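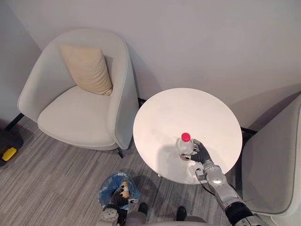
4 min read

I have been putting off the corner for weeks, and I don't even have a good excuse. It's the smallest job in the house. Two armchairs, a round white table between them, a bit of wall. But it is also where everybody ends up sitting, so it is where everything ends up being left, and by the time I get to the end of the day I would much rather flop down in one of those chairs than clean up after them.

Anyway, it's Wed 5 November, it rained all morning, and I finally got to it.

Some of you will remember the chairs from September, when I was going back and forth on the color. My sister-in-law Rocío Usuga told me I was out of my mind to buy anything that light with the way my family eats, and she may yet be right. But I love them. They're the rounded kind, the back curving right around into the arms so you feel sort of tucked in, and there's piping along the edges that makes them look more grown-up than anything else I own. I paid 200 dollars for the pair from a lady named Gladys Mamani who was moving in with her daughter, and she gave me a loaf of banana bread on top of it. I still think about that banana bread.

The pillow is the beige one from the old couch. I tried it flat, I tried it in the middle, and in the end I like it pushed into the back corner of the chair on the left, where it catches you right behind the shoulder when you lean over to put down your coffee. The other pillow from that set went to the dog.

So, the table. Bottles are my weakness. I fill one, I carry it around with me, I set it down, and then I go fill another one. There was a clear plastic one with a pinkish-red cap right there on the white top this morning, and I'm afraid it was mine. My big improvement this fall has been moving a little bin over to this side of the room, lined with a blue bag, so that I have no reason to leave anything on the table "until I'm going to the kitchen anyway." I am always going to the kitchen anyway. It never once helped.

I take the cap off before a bottle goes in the recycling, squash it and put the cap back on. Saranya Venkataraman from my old building taught me that, and it does save a lot of room in the bag. Check what your own town wants, though, as ours has changed its mind about caps at least twice.

After that it's a damp cloth over the tabletop (a smooth white top shows every ring, but it also wipes clean in a second, so I call that even), and then the slow part – the carpet. It's gray with fine little light and dark lines running through it, and it hides crumbs so well that I only find them with my bare feet. I pull both chairs out, vacuum where they stood, do along the dark baseboard with the narrow attachment, and push everything back. The legs leave dents, so I try to set them down in a slightly different spot each time.

I'd still like something for the wall. It's very plain and pale back there and I go back and forth between a print and a small shelf. A shelf would be full of bottles by Christmas, I know it would. Maybe a lamp instead? If you have a floor lamp that fits behind a round-backed chair without leaning, please tell me where you got it.

Next week is the hall closet, if my knees are up to it.

10 comments · 23 shares

Get new posts by email. You can unsubscribe at any time.

This site uses cookies to remember your preferences. Accept / Manage settings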